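**The Fliterbridge Alleluia burial** is a parish custom in which a cloth bearing the word "Alleluia" is put away before Lent and brought out again at the Easter Vigil. It is kept in Fliterbridge and, less regularly, in the neighboring parish of Ginden. Local literature calls it medieval. The evidence for that is thin.

## Background

In the Roman Rite the Alleluia is not sung from the start of Lent until the Easter Vigil. In the older calendar it stopped earlier, at Septuagesima. Medieval communities in several places marked the silence with a mock funeral, and some of those rites are well documented. Fliterbridge borrows freely from their records, which say nothing about Fliterbridge.

## Claims of age

The parish guide states that the custom has been kept "without a break for about 400 years." It gives no source. The Holmgren notebook, usually cited in its place, is a bound volume of 141 pages containing accounts, recipes and notes on bell repair. A single line, dated March with no year, reads "the cloth laid by." Supporters take the cloth to be the Alleluia. It could as easily be an altar cloth, a funeral pall or a tablecloth.
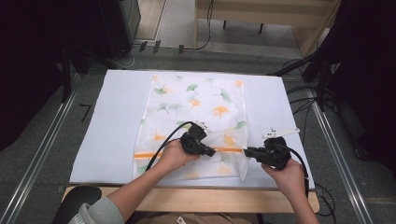

One reader of an earlier version of this article objected that country parishes seldom wrote down what everyone already knew, and that silence in the records should not be held against them. The point is reasonable as far as it goes. It leaves the claim possible and unproved, and it would support an unbroken custom in any parish one cared to name.

The first firm mention is in a parish newsletter from 2000, which invites families to "try something new this year." Later guides call that event a revival. The newsletter does not use the word.

## Form of the rite

The cloth is shown after the last Mass before Ash Wednesday, while a hymn is sung. It is then carried to a side chapel and shut away. No earth is dug, despite the name. At the Vigil it is returned before the Gospel, sometimes by children with handbells.
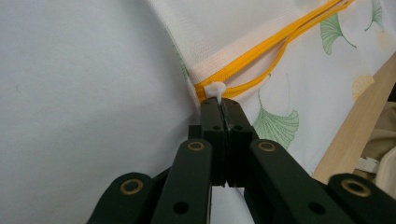
Much has been written about the container. The Pullier pamphlet describes a "coffin of ancient pattern" and finds a meaning in each of its fittings, though the parish has changed boxes more than once and kept no record of the first. Nothing in the rite depends on it. A white bag printed with ginkgo leaves, with a small pull to close its zipper, would hide a folded cloth just as well, and a determined writer could no doubt find the Resurrection in the leaves.

## Ginden variant

In Ginden the cloth stays in the sacristy and only a paper copy is carried. The Pullier pamphlet treats this as the older form, on the ground that it is simpler. Simple customs are not always early ones, and the Ginden version is not mentioned anywhere before the pamphlet itself.

## See also

- Septuagesima
- Veiling of images in Passiontide
- Holmgren notebook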